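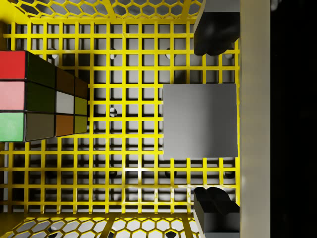 **Siltside Manipulation Group**

The group has finished its April round of simulated demonstrations for Plevorgate, its pick-and-place learner. Operators recorded 844 episodes, 80 of them set aside for testing. Naima Bensaid led the recording and Hazem Nasr checked the logs.

Tasks use the yellow crate, the plates, the bowl, the mug and the plain cube. Layouts are changed between episodes so the learner does not settle on one arrangement. 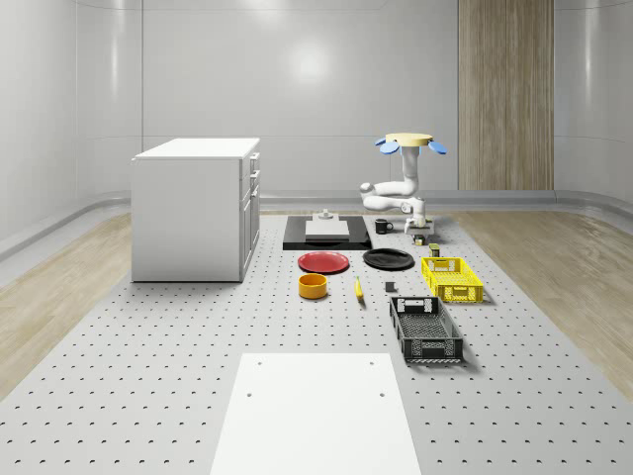
## Next round

Taha Ouali will add six drawer tasks in May. Notes on rejected episodes go to Ayman Jaber.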